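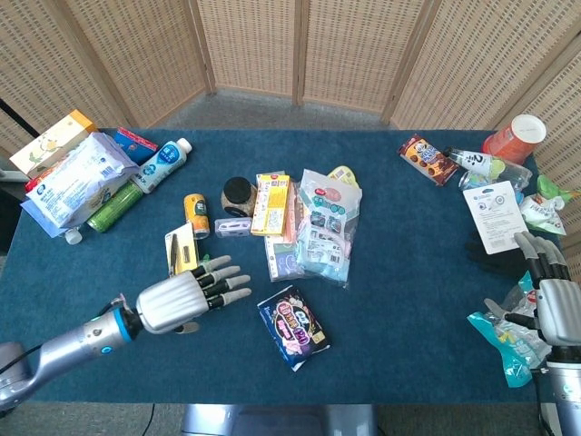 Figure 2. Mixed packaged goods on a cloth-covered table, with a folding wicker screen behind.

4.2 Goods that belong nowhere in particular

The 28 households in the Golthorpe study gave us 1494 packaged items, each of which had to be placed in one of 12 categories before we could say anything about where it was kept. Most went in without a fight. Flour is flour. The trouble came from the remainder, and it took up more of our March than we had told the department it would.

Figure 2 shows the sort of mixture we mean. A white and orange box with a yellow fruit on it shares the table with a round glass jar of something brown and speckled, a white plastic bottle with a blue label, and a small blister pack that seems to hold a utility knife. Few kitchens have a shelf for that combination. Every kitchen we visited had a drawer for it.

We began with the Liem sheet, which sorts goods by use: eating, cleaning, mending, personal care and so on. The sheet assumes the coder can tell what a thing is for. Vitale and Atanasov coded the full set separately, working from the outside of each package as it stood, and agreed readily on anything with a large picture of food on the front. They parted ways over small packets. A packet the size of a tea bag may be yeast, sweetener, a descaler or a spare button, and its maker often feels that a pleasing shade of purple is information enough.

Jars caused a different kind of argument. Clear glass ought to help, and for pickles it did. For anything ground, flaked or speckled it mostly gave the coders more to disagree about. Vitale favoured instant coffee whenever he was in doubt. Atanasov favoured spice mixes. We have kept both sets of codes in the data file, partly for openness and partly to prevent the matter being raised again at lunch.

Packages lying down were harder to code than packages standing up. A can on its side shows whatever part of the label happens to face outward, commonly the cooking directions in a second language or a long paragraph about recycling. We had planned to treat orientation as a nuisance. After the first pass we added it to the sheet as a column of its own, and it explained more of the disagreement between coders than package size or colour did.

Householders themselves were untroubled by any of this. Asked to put away a mixed group of goods, they worked quickly and seldom read a label. Tall things went to the back, flat things were slid into whatever gap remained, and cans were stacked until they objected. Tools in blister packs were set aside to be dealt with later. At the follow-up visit, a good many were still being dealt with later, usually beside the fruit bowl.

We therefore report two results for each item, one by stated use and one by where it ended up. The first makes the tidier table. The second is closer to how people live, and we rely on it in Section 5, where the category "other" has grown large enough to need its own figure.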